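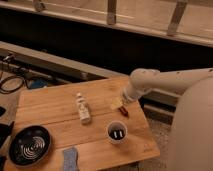 11th August – wrist stall, Driltell arm

Third stall this week, same joint. Arm comes down over the marker, stops short, faults on wrist torque and sulks until power-cycled. Log says 37 retries before it gave up, so full marks for persistence.

Swapped the wrist cable with the spare from Gbeho. No change. Ghizlane blames the payload setting, still at the value from March when we had the heavier tool on. I blamed the cable, loudly, and have now paid for lunch.

Payload corrected, speed capped at 18 percent. Ran the marker pick 200 times, one stall, at run 313 on the counter (it never got reset).

E-stop also feels mushy – Kartini to look at it before anyone goes back to full speed. Bottle and cup stay where they are till then, same layout for the rerun.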